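Small kitchen counter, how to keep it useful

In my kitchen I have only one free piece of counter, so every thing on it must have a fixed place. I put a mat under the small oven and the dishes. It catches the crumbs, and on Friday I shake it outside and wipe the counter under it.

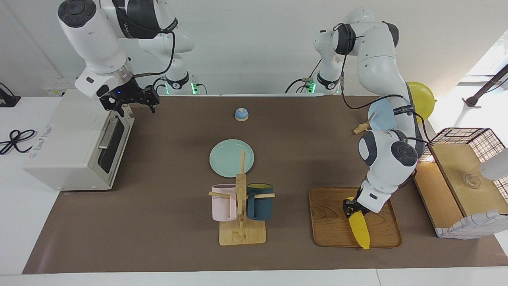 Mugs take too much room when they stand in a row. I bought my first stand from Cordeiro and it is still good after 7 years. A wooden one with a central post and pegs, like the one with the pink mug and the dark teal mug, needs only a little square of space. Hang the heavy mugs on opposite sides, so it does not lean.

For the tray: wipe with a damp cloth, dry at once, never leave it in the sink.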